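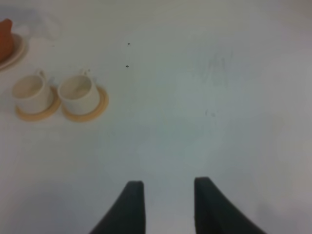 Rania Awwad wrote back to my last update asking whether the gripper fault was a safety matter or just a nuisance. Fair question, and I'd say a bit of both!

The fault showed up in April — the fingers lose their force limit after a restart and squeeze at full strength. Zuna sent a patch, and it held for 98 restarts before failing again. We've gone back to slow speed for now, and with the spout sitting right between the fingers on a clay pot, I'm glad of it. I'd like 2,000 clean restarts before we speed up.
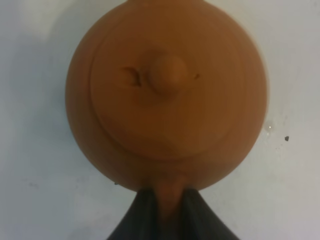 Our spending is on track, apart from the spare controller I ordered from Liew. Issa Sayegh is logging every restart. The spout grasp, fingers on either side, stays on the test list.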